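Search this list

From: Mircea Crăciun
Subject: Re: Bin sorting cell, repeatability over the seam

On Friday the list had:

> We tried the same layout at the Prundstead shop and gave up on
> adjacent bins. Anything released within 20 mm of the shared wall
> had an even chance of landing on the rim. Are you leaving a gap
> between yours, or correcting in the waypoint file? Also, did you
> ever sort out the cable on the left arm?

No gap. The red bin is flush against the yellow one and stays that way. With a gap, the bins walk when the gripper brushes a wall, and the offsets are useless after a few cycles. Flush, the pair moves as one body and I only have to re-zero one corner.

The correction is in the waypoint file. Every release point is pulled 5 mm toward the bin center, and the approach is vertical for the last 100 mm. The Enari planner wants to blend that corner by default. Turn blending off for the final segment or you will clip the rim regardless of offset.

The cream bin is larger and sits slightly behind the red one, so it needs its own frame. I wasted an evening in November treating all the bins as one grid.
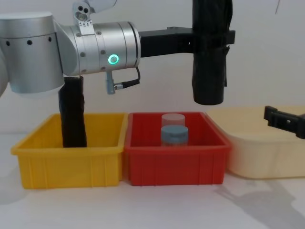 Left arm over the gap between red and cream, gripper empty. Two containers in the red bin.

On the cable: it now leaves the connector under the joint and loops back up toward the end of the cylinder. I kept the loop short. The earlier routing was longer and caught on the yellow rim whenever joint 2 went past its midpoint.

The wrap on the gripper is still provisional. It creases, and a crease on the contact side shifts the grip enough to matter with the lidded containers. I have a sleeve on order from Tolentino and will post the part number if it fits.

Still open:

- The second arm comes in over the cream bin from the right. Both arms are interlocked on that zone in software only. I want a hardware input before running it unattended.
- Containers placed one behind the other hide each other from the front. Depth from above would fix this — I have no mount for it yet.

The waypoint file is in the Rellulia repository under cells/bins. Units are millimeters, and angles are degrees, except in the tool block, where they are radians. I have not cleaned that up.

Mircea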